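Come and make a show with us: call for performers and non-performers, Drurkbridge

Hello! I'm Sandrine Royer, I make theater (mostly the kind with a lot of walking around in it), and I'm looking for people to be in a new piece called Fleury. You don't need to be an actor. You don't need to be a dancer. If you are one, great, please write to me anyway, but about half the places are being held for people who have never been on a stage or who did it once in fourth grade and still think about it.

The piece is about moving house. I grew up on Fleury Street, my family left when I was nine, and I have spent a silly amount of my adult life drawing that house from memory and getting it wrong. Last winter I asked my sister to draw it too and she put the stairs on the other side. We argued for an entire evening! So that's where the show starts: two people who lived in the same rooms and can't agree on where the doors were. From there it opens up to everyone else in the cast, and we build the rest out of your houses, your stairs, your arguments.

Monique Masson is choreographing. If you saw Bralley at the old bus garage you already know her work, and if you didn't, think of very plain everyday movement (carrying a mattress, looking for a light switch in the dark) done by a lot of people at once until it starts to look like something else. She is patient and funny and she will not make you do the splits. I write the text, though "write" is a generous word for it, as most of what gets said on stage comes from what people tell us in the room.

Who I'm looking for

I need 16 people, aged 18 and up, with no upper limit at all. I'd really love some folks over seventy. I'd love a parent and a grown child who can stand to be in the same room twice a week. I'd love someone who has moved so many times they've lost track, and someone who was born in the house they live in now. All bodies welcome, and Monique adapts everything to whoever is doing it, so if you use a wheelchair or a cane or you just can't kneel, tell us and we'll work from there. You can speak English with any accent you like, and if there's another language you used at home as a kid, I want to hear that too.

What I can't take, sorry, is anyone who already knows they'll miss the last two weeks. I've tried to make that work before and it's miserable for everybody, especially the person who's missing it.

What you'd be doing

We start in January at the Walta, in the upstairs studio. Rehearsals are two evenings a week, 6:30 to 9, plus a longer daytime session every other weekend. The first month is all games, talking, drawing floor plans on the ground with tape and walking through them. After that we start choosing and it gets more like regular rehearsal, with lines and cues and me changing my mind. In the final two weeks we move down to the main stage and it's most evenings.

The Walta seats 170 and there's a bar, which your relatives will appreciate. There is an elevator to the studio, and the dressing rooms are on the same level as the stage.

Money

Everyone in the cast gets paid the same fee, first-timers included. It's $274 a week for the final two weeks, and before that we cover your travel and a hot meal on the long days. I know that isn't a living. It's what the budget allows and I'd sooner say it up front. If child care or elder care is the thing standing between you and saying yes, mention it when you write. There's a small pot set aside for that, and I want it used.

How to apply

Send me an email or a voice message. No headshot, no résumé, please, I'll only feel guilty for not reading it. What I want is this: tell me about one room you used to live in. Anything you remember, as long or short as you like. A drawing is fine too, bad drawings especially. Add your name, the best way to reach you, and anything we should know about getting you in and out of the building comfortably.

If that sounds good to both of us, I'll invite you to one of our 2 open workshops at the Walta. They run three hours, Monique leads the first part and I take over after the break. Wear something you can sit on the floor in. It really isn't an audition in the scary sense, you'll be moving in a group the whole time and you won't be asked to do anything alone. Everyone who comes will hear back from me, yes or no, within a week.

If you can't decide, come to a workshop anyway and decide afterward. And if it isn't for you but you're thinking of an aunt or a neighbor right now, forward this to them! Half the cast of my last show came from somebody's aunt.

Questions go to me at the Walta box office, any afternoon between 2 and 5. Ask for Sandrine, and if I'm up in the studio they'll come and get me. 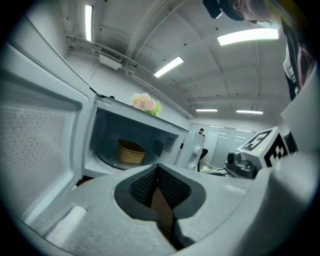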